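Home | Notebook | Chores | Parts bin | Contact

Notebook: cabinets, week two – are we there yet?

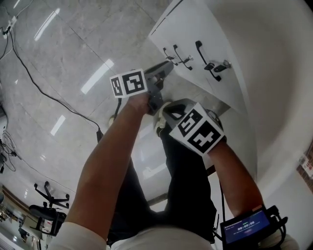 Birnstead, June

Filed under: Chores, Hand-held grippers, Cabinets

Thursday, late morning. Cabinet day again! I've been at this long enough that I reach for the fridge at home with my wrist cocked like a gripper jaw, and I'd like to write down where we are before I lose track of it (again).

So, the white cabinet with the three black handles. I love this thing. It looks like the dullest piece of furniture in the building and it has caused me more grief than the dishes and the laundry put together. The small slanted handle on the left is the one I worry about, the longer one in the middle is the one everybody wants to start with, and the big curved one on the right is the one that makes you feel clever. If you're new to this, do your first few tries on the big one and enjoy yourself.

Where the count stands: 1,174 demonstrations in the Plutala set as of last night, and 797 of those made it through the filter. I was hoping for better. Most of the rejects are marker trouble – I turn my wrist to get the jaw lined up, the cube turns away with it, and the tracker has nothing decent to look at for half a second. A person doesn't notice half a second. The filter does, and out goes the whole take. I've been trying to keep the elbow a bit lower and let the shoulder do the turning, which feels silly for the first ten minutes and then fine.

Now the big question, the one my family asks every holiday: can a machine open a cupboard yet? Well, yes, sort of, on a good day, if it's a cupboard it has met. The last policy we trained did the big handle 14 times in a row and I got very excited and told everyone in the building. Then we moved the base over by a hand's width and it grabbed at the air beside the handle, closed the jaw very neatly on nothing, and pulled. Beautiful pull! Smooth as anything! The cabinet stayed shut.

That's the part I keep chewing on. Pulling is easy. Letting go is pretty easy too. Finding the handle and deciding which way the jaw should sit on it, that's where all the trouble lives, and a slanted handle next to a longer one is a mean little test of it. My niece does this without looking while carrying a bowl of cereal.

The folks on the Macedo bench think we should forget about two hands for now and get one arm solid first. I see their point (their drawer numbers are a lot nicer than ours) but I don't agree. Think about what you do at a real cupboard – one hand holds the door, the other goes in for the mug. If we train one arm by itself for months we'll only have to tear it up later. I'd take a clumsy pair today over a tidy single. We went back and forth on it over lunch and I think we both left more stubborn.

Floor notes, for whoever sets up next. The shiny tile throws back the ceiling lights in long streaks, and I want to know if that's hurting the tracking or if I'm just blaming it. Somebody please try a run with half the lights off and write down what you get. Also keep the long black cable well over to the left when you're working low, and give the office chair a shove back before you begin.

Check the readout on your forearm before the first take, too. I forgot once last week and had a whole morning with no usable times, which I'm still sore about.

The target before we retrain is 2,299 takes, kept ones, not total. At my current rate that's a lot of cabinet. The Virholm people want shop-floor tool drawers in the mix as well and I'm for it, as long as they bring the drawers.

To do after lunch:
– middle handle, left hand only, slow
– middle handle again, both hands up
– the slanted one, until I get cross
– look at the rejects from last night and see if any can be saved
– ask about new straps, mine slides when I sweat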